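Flolldale Chess Club — Members' Board
Equipment and Rooms > Storing sets: bins or bags?
Page 1 of 1

pachari wrote:
Following on from the April equipment check. We now have two kinds of set in the cupboard, the older ones in drawstring bags and the newer ones in open plastic bins. I would like to settle on one method before the fall term so that the shelf can be rebuilt to suit. The present shelf spacing is right for neither.

My own preference is bins. Wooden pieces go in and come out faster, you can see at a glance if a king is missing, and the bin can stand on the table during setup. The vinyl board rolls up and goes on top or alongside.

Objections welcome, with reasons.

Prakash Achari

rookfile_h wrote:
Objection. Bins have no lid. Anything on an open shelf for the length of a summer collects dust, and felt bases hold on to dust. The bags close.

Also, pieces dropped into a hard bin knock against each other. Look at the crowns on the queens in the older Ekström set, which lived in a cookie tin for years before it came to us.

tabiya wrote:
The Ekström damage was from the tin being carried up and down stairs every week. A bin that moves from shelf to table and back is a different load. I have kept a club-size wooden set in a plastic bin at home for nine years and the finish is fine.

I will agree about dust. A cloth over the top takes care of it.

endgame_ludo wrote:
What size bin? If it is the shallow kind the knights will ride up over the rim and the bins won't stack.

pachari wrote:
The dark green ones with the thick rim. Notched rim, smooth inside. They are scuffed on the floor already but that is cosmetic.
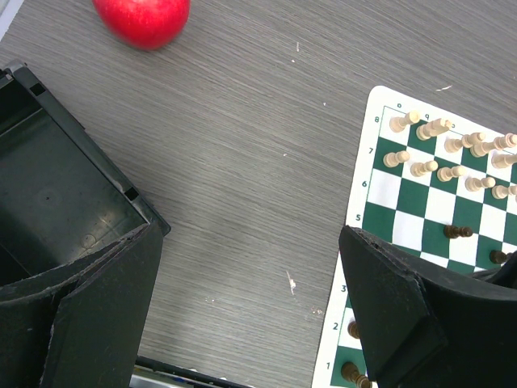
Flolldale Chess Club, Equipment and Rooms
With the bin standing to the left of the board, the light pieces can go onto the squares first and be stood up afterward. I find this quicker than standing each one as it comes out of the container.

For the record, the board is the roll-up vinyl with dark green and white squares and the ranks printed down the border.

tabiya wrote:
Same order I use. All of one color onto the board, lying down, then stand them starting from the corner rook. It avoids knocking over the ones you have already placed while reaching across for the rest.

rookfile_h wrote:
Laying them on the board first adds a step. Each piece is handled twice. With a bag you reach in, take a piece, place it. Thirty-two movements in total.

tabiya wrote:
With a bag you reach in, take a piece, find it is the third bishop-shaped thing you have pulled out in a row, and put it to one side because you are looking for pawns. You can't sort by feel in a bag.

rookfile_h wrote:
I can.

endgame_ludo wrote:
You don't need to sort at all. Every piece has a square. Whatever comes out goes to its square. The only real question is the color, and that is solved by two bags or a divided bin.

Does anyone make a divider that fits? Vumach used to sell a slotted insert for their own crates but I don't know if it fits anything else.

ayazici wrote:
I measured a Vumach insert against the green bin. It is too long by the width of a finger. You could trim it with a utility knife, but the cut edge is sharp and I would not want juniors reaching past it. A piece of stiff felt folded over the middle would do the same work.

On the larger question I am for bins, with one condition: the board should not be stored in the bin with the pieces. Vinyl kept in a tight roll under wooden pieces takes a set and will not lie flat at the corners. Two of ours already lift at the a8 corner and it is a nuisance in blitz. Store the boards flat, one on top of the other, on the bottom shelf.

Ataberk Yazıcı

pachari wrote:
Agreed on flat storage. The bottom shelf is deep enough if the clocks move up one.

How do you recover a board that has already curled? The one I use behaves, but there are others.

ayazici wrote:
Roll it the other way, printed side out, leave it overnight, then put it under something heavy. I use two volumes of the Prallinier tournament annual, 600 pages each, and have found no better use for them. Do not use an iron. Do not use a hair dryer either. The border print softens before the curl comes out, and you end up with a smeared rank number.

endgame_ludo wrote:
The annuals are perfectly good books.

rookfile_h wrote:
I would like it noted that a rolled board in a tube with a strap has none of these problems, and we had tubes until somebody decided they took up too much room.

tabiya wrote:
The tubes are what curled the boards.

rookfile_h wrote:
The narrow tubes curled the boards. The wide ones were fine.

h_pawn_push wrote:
Juniors' side of this, as I run the early session. We set up on the gray wood-grain tables, which are smoother than the old ones, and the vinyl slides on them. If a bin is standing next to the board it gets an elbow, the bin moves, the board moves, and the position is gone. Bags can go under the chair.

Could the bins go back on the shelf once the pieces are out?

pachari wrote:
They could. I would add it to the setup notes: pieces out, bin back, then start the clocks. For the sliding, a square of rubber shelf liner under the board works. I can cut some from the roll left over from the cupboard.

h_pawn_push wrote:
Then I have no objection. Please cut the liner smaller than the board or they will pick at the edge of it.

endgame_ludo wrote:
Cost? If we are replacing every bag I would like a number. The current equipment budget is 400 for the year and the clock batteries come out of that.

pachari wrote:
We have 34 bins on hand, so nothing to buy except felt. The bags can be kept for away matches, where a bin is awkward to carry. I should have said that at the start.

rookfile_h wrote:
That changes things somewhat. If bags stay for away matches I withdraw the objection on handling and keep the one on dust.

tabiya wrote:
Cloth covers, then. One long one per shelf, hung from the front edge like a curtain. It doesn't need to be fitted to each bin.

rookfile_h wrote:
A hanging cloth does nothing against dust from above unless the shelf overhead is solid. Ours is slatted.

ayazici wrote:
The new shelf can be solid. It is being rebuilt anyway.

pachari wrote:
Solid shelves, cloth at the front, boards flat at the bottom, bags for away matches. I will draw up the spacing and post it in this thread. If someone has the depth of the cupboard to hand, measured inside the door frame and not outside, please add it.

Last edited by pachari, 3 September 2003

endgame_ludo wrote:
Inside or outside the hinge? The hinge side is narrower.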